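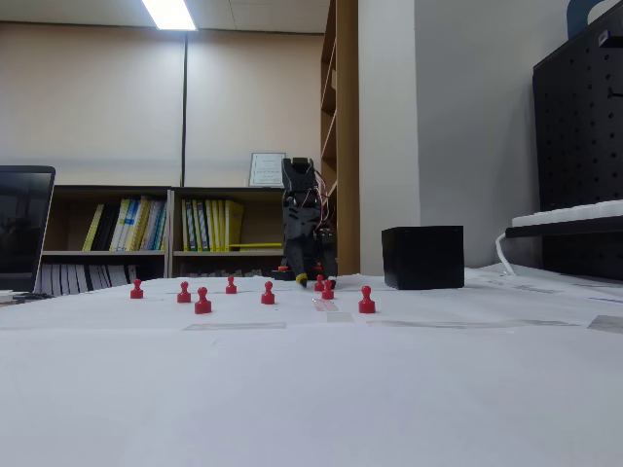
*Pawn test on the bench: tabletop arm, red pieces, papered surface.*

Small grippers should be compared on cheap, awkward objects, and most published comparisons still use cubes. A cube gives two parallel faces to any jaw that arrives nearly square. A pawn has a round knob, a narrow neck and a flared base, and each part punishes a different error. Close too high and the knob slides out. Close too low and the base tips before the fingers meet.

I ran 438 grasps with the Flakus jaw and the same number with the Barrientos, on one arm and one controller. On cubes I could not have told them apart. On pawns, the Barrientos lost 134 and the Flakus far fewer, nearly all of the difference in pairs standing close together. The second finger needs room to get in, and the Barrientos finger is thick at the tip.

Neither data sheet would have warned me. Both list grip force and stroke. Neither lists fingertip thickness, which I now measure with calipers before mounting anything -- a two-minute job.

The usual objection is that layouts have to be repeatable, so pieces belong on a grid. I disagree. A grid hides the approach angles that cause trouble. Scatter the pieces, log the positions, and replay the same layouts for each gripper. The Hinetano controller stores 4000 poses, plenty for this.

Tape the paper flat, too. My early Trerkholm runs were spoiled by a sheet that crept under the base, and I blamed the wrist calibration for most of an afternoon. Those runs are left out of the counts given here. I still have to repeat the close pairs with a thinner fingertip on the Barrientos.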